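Planning and Budgeting for Automation Equipment
Unit 6: Costing a Two-Arm Workcell
Handout, revised 06/11/2022

Purpose of this unit

Students completing this unit should be able to prepare an equipment request for a small robotic workcell, separate one-time costs from recurring costs, and defend each line before a purchasing office. The unit assumes that Unit 5 (Writing a Task Statement) has been read. A request without a task statement will be returned ungraded.

6.1 Start with the task

The most common error in student requests is to begin with a catalog. The arm is chosen first, and the work is then described to fit it. Reviewers notice this quickly. The task statement should name the largest and smallest part to be handled, how each part lies on the work surface, and whether one hand or two will be needed. Thin, flat items deserve special attention. A part that sits low on a table leaves little for the fingers to hold, and the choice of fingers may matter more than the choice of arm.
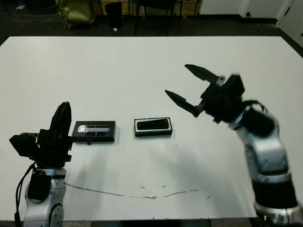
Figure 6.1. Two-arm bench work with flat parts. Left gripper closed at the end of a black tray or case; right gripper open above the table.

For handling of this type, the request should list the following as separate lines: arms, grippers, spare fingers, table, mounting hardware, cable management, control computer, and safety equipment. Do not combine the arms and grippers into one figure, even when the supplier quotes them together. Grippers wear at a different rate and are often replaced by a different model during the life of the arm.

6.2 Costs outside the quote

Supplier quotes rarely include everything needed to put a cell into service. Students should add lines for:

Freight, unloading and disposal of packing
Electrical work, including added outlets
Cable covers or trays wherever a cable crosses a walkway
Replacement of the work surface
Operator training and the staff hours it takes up

The work surface is easy to overlook. Tabletops crack, stain and chip, and a light-colored top shows wear early. Plan for a replacement top within the first budget period.

6.3 Worked case: the Lendine cell

The Lendine packaging laboratory requested a two-arm cell and received quotes from Gornetti and Ilto. The arms were close in price, so the comparison turned on the accessory lines. For one set of gripper fingers with mounting plate, the quotes were:

Gornetti: $687
Ilto: $601, plates not included
Ilto with plates: $796

The first draft of the request used the $601 figure and ranked Ilto lower in cost. Once the plates were added, the order changed. The laboratory needed 3 sets, which gave $2,061 from Gornetti and $2,388 from Ilto — a difference of $327 on a single line. The final request attached both quotes and explained the correction in one paragraph.

6.4 Timing

Requests for the coming fiscal year close in February. Quotes must still be valid on the closing date. Ask the supplier for a written extension if they are not.

Assignment

Using the Sivakumar cost worksheet, prepare a one-page request for a cell that handles two flat parts of different sizes. Include a task statement, all lines named in 6.1, and at least one comparison between suppliers in which the quoted items do not match. Show how you made them equal. Attach the quotes in full.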